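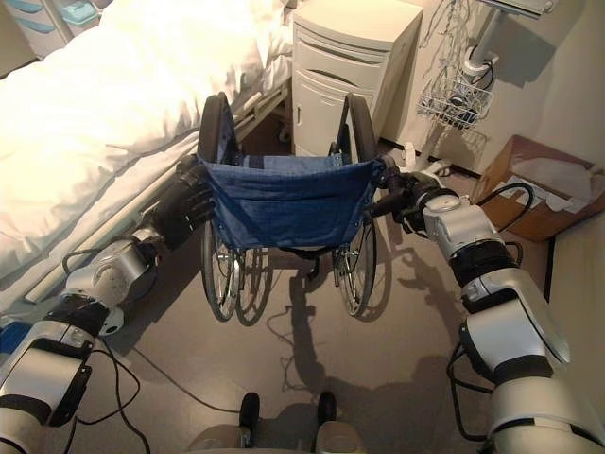
# Skovon two-arm ward assistant: four weeks, one fault I can't get past

I'll start with the sales pitch, which was that the Skovon would take wheelchair moves off our aides' hands. Park the chair by the bed, clear it away again, bring it back after lunch. We had one on trial at Mestholm, in a training room and then on a short corridor, for 4 weeks. I went in doubtful and came out with a list.

The good part first. It finds the chair. Old chairs with sagging backs, newer ones, it doesn't seem to care. The arms come up on either side, the hands close, and off it goes at a pace I'd call cautious. Setup took a morning. The tablet menus are plain enough that I didn't need the manual after the first day.

Now the fault. The two hands don't let go together. On a normal release you want both open, then both arms back. What we got, eight times in 82 logged moves, was the right hand opening and the left one staying shut. The base then started to reverse anyway. With one hand still on, the chair swings. Seven times it turned a little and the robot stopped itself. The eighth time it kept backing up until the chair hit the bed rail, and my colleague Wael Bouazza had to use the stop button. The chair was empty. We never put a person in it, and after that I was glad we'd stuck to the rule.

What bothers me most is the screen. It said "Release complete" every time. As far as I can tell, the software takes the command to open as proof that the hand opened. A cheap bathroom scale checks its work better than that.

Skovon's support desk (polite, quick to answer) had three ideas:

- Recalibrate the left hand. Done twice, no change.
- Check for cables catching at the elbow. We looked, and I do think the loops hang too low for a room full of cords, but the fault showed up with everything tucked away too.
- Use chairs with a "standard handle profile." I asked what that was and got a drawing of a chair we don't own.

There's also a firmware update promised for October. Maybe it fixes this. I don't review promises.

A few smaller gripes. It won't check the chair's brakes before pulling, so with the brakes on it just drags until it gives up. The stop button is on the back of the body, which means you have to walk around the thing while it's moving. And the floor needs to be clearer than any patient room I've worked in.

For comparison, we tried the Iseck powered tug last year. It has no arms, costs around 3,000 and clamps to the frame with a lever you work yourself. It's dull, and an aide has to walk with it. It also never held on after I told it to let go.

Would I buy the Skovon? No, and I wouldn't extend the trial until the base is locked from moving while either hand is closed. That's a basic interlock, and it should have been there before the machine was shown to a hospital. If you already have one, keep patients out of the chair and a second person by the button.

Two stars, both for the gripping.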